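Against the Garnish

I own a metal scoop that I'm fairly sure was made for moving ice at a hotel. It came to me in a box of bar things from a cousin who had decided, in January, to give up bars. I don't make enough drinks to need a scoop. I have a freezer with a tray in it, and two hands. But the scoop is a lovely object, and for most of a year it lived on my counter beside the citrus, and because of it I began buying limes the way some people buy cut flowers.

I would like to complain about this, and about everyone else who does it.

Citrus has quietly become furniture. Go into any apartment that has been tidied for company and you will find a bowl of lemons, heaped, unbruised, and untouched since they were bought. The hosts will offer you a glass of water. They will not put lemon in it. The lemons are there to say that somebody here might at any moment squeeze something. I have sat in a dentist's waiting room with lemons in it. A dentist!

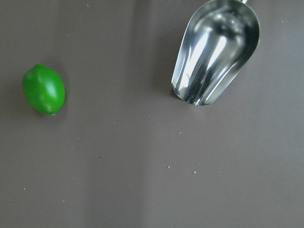
A lime and a scoop, waiting for a party.

Limes are worse, since a lime at its best already looks fake. It is that green. It shines. Leave one by itself on a plain table and you'd have to pick it up to be certain, and I have picked up enough of them in other people's kitchens to know that the answer is sometimes foam. A decorative lemon at least has the decency to look like a child's drawing of a lemon. The decorative lime is a forgery good enough to go into your gin.

My friend Britta Haberkorn maintains that I'm being a snob and that a bowl of fruit has been an ornament for as long as there have been bowls. Fine. I've been to museums. But the fruit in those old paintings is nearly always in trouble. It is peeled halfway, with the rind hanging off the table, or there's a fly on it, or a grape has gone brown. Somebody was having lunch. The painter was late and the lunch went on without him. What we have now is the bowl before anyone is allowed to touch it, and it stays that way until the bottom lemon grows a blue coat and the whole arrangement has to be picked through at arm's length on a Sunday.

I did the sum for my own kitchen, which was a mistake. Over one winter I bought 68 limes. I know this because I keep receipts, a habit I recommend only to people who enjoy being ashamed. I can account for 13. Five of those went into a single curry that called for two. The other 55 I had simply housed. I fed them light and admiration and then carried them down to the compost as hard little brown things that rattled.

So I have come around to the cutting board.

A lemon that has been cut is a lemon with a deadline. It stops being color and becomes an obligation, and you'd be amazed how fast a household organizes itself around an open lemon. Somebody makes tea. Somebody remembers the fish. The half left over gets rubbed on the board, or dropped in the kettle, or pressed face down on a saucer in the refrigerator, where it becomes a different kind of problem, though a more honest one than the bowl. And the inside is the good part to look at anyway. All those pale segments, like a wheel drawn by someone careful. We have been displaying the wrapping paper.

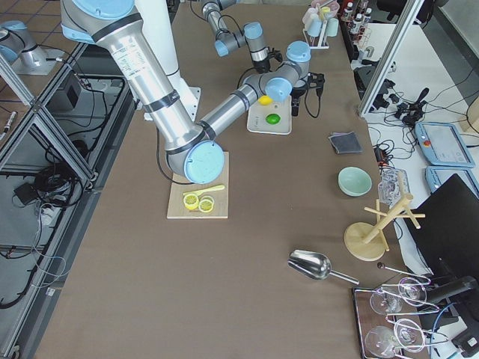
Two slices on the board, the rest still in the tray.

I am also in favor of trays, which I didn't expect. A bowl wants a heap. It looks stingy with two lemons in it, so you buy six, and by then you're decorating. A shallow white tray will hold one lemon and one lime and look perfectly content. It looks like the middle of something. You can see at a glance what you have and what you've used, and there's no bottom layer for anything to rot in. Mine is a Zovel and it cost less than the limes I put in it, over time, by a margin I've already said I regret calculating.

The bowl can sit beside it, empty. Let me say a word for the empty bowl. We treat one as a failure of hospitality, and fill it with lemons, or walnuts, or those woven balls that came from a shop and mean nothing at all. A round green bowl with nothing in it is ready for peelings, or salad, or the keys of a guest who has had too much of the gin. It is the most useful thing on the table. Once there's fruit in it, it's a pedestal.

I tried to explain all this to a man at Hikenach, the kitchen shop near me, where I'd gone to buy a knife. He listened politely and showed me a fruit stand. It had three tiers. He said people liked it for citrus. I asked how many lemons it took to fill and he said he'd never seen one filled with real ones, the shop's were resin, did I want the resin? They came in a set. I bought the knife, a small one with a cheerful look about it that I wouldn't want to be seen with in front of a chef, and it goes through a lemon like gossip.

There are objections. Britta's is that cut lemon dries out, and she's right, it does, and then you throw it away, and how is that better than my 55? I have no good reply except that it smells nicer. You cut a lemon for one thin slice and the whole room knows about it. The heap in the bowl smells of nothing, or of the wax. If I'm going to waste a lemon, and evidently I am, I'd like to get the smell out of it first.

Her other objection is that a kitchen in use looks like a mess. There's always a cloth folded at the edge of the table as though that were going to help. The knife is lying across the board, the slices aren't lined up, and whatever was in the tray has rolled to a corner. I grant all of it. When company comes now I leave it out. People walk in, see a lemon already cut, and ask for things. Last time I was up and down all evening and we ran out of ice, which I had to get from the neighbor, with the scoop.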